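Against the lidded hamper

Most homes I have lived in had a lidded hamper in the corner of the bathroom, and I have come to think it is a poor way to deal with washing. Clothes go in, the lid comes down, and the things at the bottom stay there until somebody runs out of socks. An open basket does the job better, and a mesh bag kept next to it does most of the rest.

I changed over in September, when we moved to the flat in Miltbridge and the old hamper would not fit behind the door. The replacement came from Jacobs on Drukgate. It has no lid and no lining. I paid 20 pounds for it, which I thought was too much then and think is fair now. You can see what is in it as you walk past, so the washing gets done when there is a load of it.

People object that an open basket looks untidy. It does, when it is full. I don't see that as a fault. A full basket of washing is a job waiting to be done, and a lid only makes it easier to leave until tomorrow.

A woven basket and a white bag, on the table.
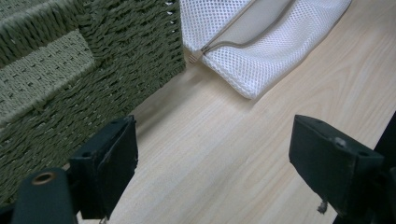
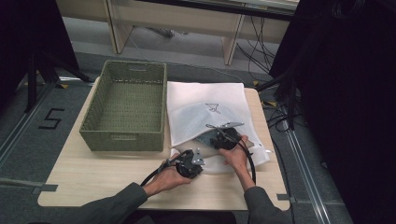 Page last changed: September, 6 pm

The mesh bag with the zip is the part I would argue for hardest. Small things go straight into it when they come off: tights, thin socks, anything with a hook. When the bag is half full it gets zipped up and put in the machine with everything else. Before I had one I lost roughly 4 socks a year to the rubber seal on the door, and pulled the straps out of more than one good top. Fill it only halfway. A packed bag comes out with the soap still in the middle.

I would also say buy a basket with corners. Round ones waste the space against a wall, and folded towels won't sit flat in them. Handle slots are worth having too, as you will be carrying the thing up and down stairs. Woven sides do collect fluff, and I go over mine with a dry brush when I remember.

There are dearer answers. The Gestska range has a frame on wheels with separate bags for whites, darks and wool, and a friend with five in the house likes hers very much. For a household that size I can see the sense in it. For two people it takes up floor and asks you to sort clothes at bedtime, and in our house they would simply end up on top of it. One basket and one bag is enough, and both can go on a shelf when the washing is done.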